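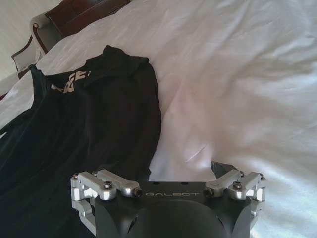
Folding is the chore that will still be ours in ten years, according to a comment left overnight on our Hilterport build log, and we should quit pretending a T-shirt is a harder kind of box. Okay, fair hit! I read it twice over coffee and I partly agree, so I'm writing down where I stand before I go back in and change the grasp code again.

26/07/2020, laundry notes

Dark clothes on a white bed sheet all day. I like that combo because the edge of the garment jumps right out for the segmenter, and then the black eats every crease inside the outline and you're back to guessing. Lettering on the front helps a little (the tracker grabs onto it) until it rolls into a fold and the letters go to mush. The sheet has its own wrinkles too, and the old model loves to call a bright sheet wrinkle a hem. Put that on the list for the retrain.

Numbers so far: 427 clean picks out of 614 tries. A clean pick for me means one layer, lifted, no bedding coming along for the ride. Bedding is most of what goes wrong. Soft thing on top of soft thing, the fingertips push down, everything gives, and up comes a tent of sheet with the shirt sliding off it. On the hard table at Rosard we hardly ever saw that, so I don't trust the table numbers for a real bedroom anymore.

Tried the Fawzy grasp planner again with the approach tilted 14 degrees. Better on sleeves, worse on collars, no idea why yet. Somebody please look at the collar cases with me, I've stared at them too long.

As for the commenter: can a machine do the laundry? Pick it up off the bed and drop it in a basket, yeah, I'd bet on that, slowly. Fold it so you'd put it in a drawer, no. My best full fold took 40 minutes with me nudging it twice, and my kid does it in less while watching TV. I still think September is doable for the pick-and-drop demo if Sutex gets us the softer pads.

To do: swap pads, rerun with a patterned sheet, answer the comment (nicely).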